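The grip width problem, finally written down

May 14, 2020

I lost most of this week to one bad number. We collect ball-and-bin demonstrations with two handheld grippers, and the log for the right one kept saying its jaws were wide open when they were shut on a tennis ball. Of 278 takes, 105 had the fault.

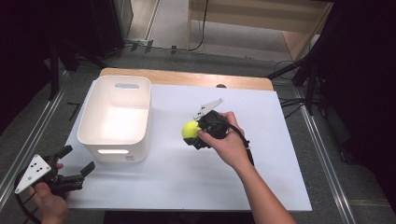
Right gripper with the ball, left one open, bin on the board.

I blamed the cable first. I swapped it, ran ten more takes and got the same thing. Then I blamed the Orudura logger, reinstalled it, and lost an afternoon.
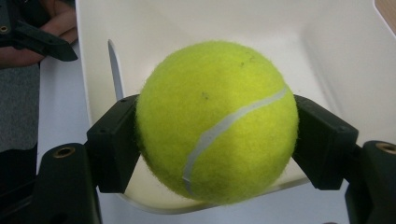 What gave it away was the timing. The width went wrong only after the fingers had been squeezed on something for several seconds. Open and close them on air and the log was fine.

So I opened the housing. The set screw on the encoder hub had backed out, and under load the hub slipped on its shaft. The software then took the slipped position as the new zero.

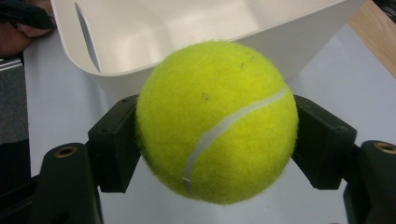 I put thread locker on the screw, let it cure overnight and held the ball through 122 takes the next day. No jumps. The 105 bad takes are out of the set. A policy trained on them would learn to let go when it should hold, and I don't want that on the arm in June.

I now do a ten-second squeeze before every session and check the width by hand. 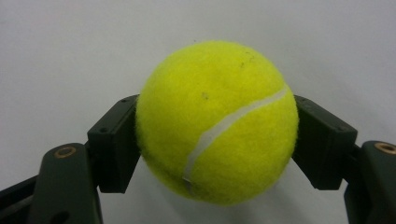 Finlay Paterson wrote in to say the same screw backed out on both of his, and that he also checks the zero at the end of the day, so a slip halfway through doesn't get past him. I've added that to my list.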